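A visit to the Virkora test hall, Drurnitz

30 Dec 2021

The invitation promised "safety you can see," which is the kind of phrase that makes me bring a notebook. Virkora opened its test hall in Drurnitz to visitors in September, and I went with a small group from the trade side, most of us people who have to sign things after the sales team has gone home. It has taken me until now to write up my notes.

The talk before the tour ran long. Virkora has a house rulebook for its manipulation benches, 114 pages, and we were handed a copy each. Much of it is sensible. Every bench has a named keeper for the shift. Nothing gets moved inside the work area while the arm has power. Changes to a task sheet need a second signature. My quarrel is with the middle chapters, where "should" and "must" swap places from one page to the next. I asked which one applied to clearing the table before a run. The answer was that it depends on the bench. That may well be so, but then the book ought to say it.

The benches

We were taken along the benches in pairs and allowed to stand behind the painted line. The work is ordinary stuff: reach, press, pick up, put back, then do it again. The target on the day was 235 runs per bench, with results keyed in by hand at the end of each batch. I would have liked to see what happens to the runs that get thrown out. The rulebook gives that half a page.

The setup rule is the one I had most questions about. It says the objects on the table must be listed on the task sheet, and that start positions must be marked or measured. "Marked or measured" leaves a lot of room. A corner mark on a table tells you something only if the sheet says which object belongs to it, and to which side.
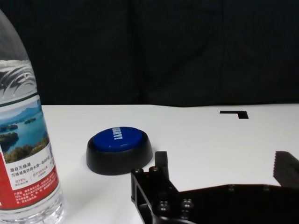
What the rulebook says about liquids

Section 2 bars "open liquids" from the work surface. A bottle with its cap on is allowed if it is on the sheet. Our guide was comfortable with this. I was less so. A cap is a fine thing until a gripper closes on the bottle at the wrong force, and the force limits are in another document that we were not given. Hennessy, a supplier whose shop I toured earlier in the year, simply uses sealed dummies filled with gel. It costs more and there is less to argue over afterward.

Buttons and stops

The other point I raised was push buttons as task objects. A big round button is a good test piece, and I have no complaint about using one. But the book has no rule on keeping task buttons apart, by color or by place, from the ones that control the bench. I found a line about emergency stops being red and within reach of the keeper, and that was all. Ranier's checklist, which I use at work, asks for a written list of every pressable thing within arm's length of the bench. It takes ten minutes to fill in.

The numbers

Virkora's closing slide claimed 2,000 hours without a reportable incident. I asked what counts as reportable. Contact with a person counts. A dropped object does not, and neither does a stop called by the keeper. So the figure is probably true, and I still can't do much with it.

I would go back — the staff were open, the coffee was good, and they let us read the keeper logs, more than most places allow. But I'd want the force limits in hand first, and a version of the book with the "shoulds" sorted out. A revised edition was promised to everyone who left an address at the desk. Mine has not come yet.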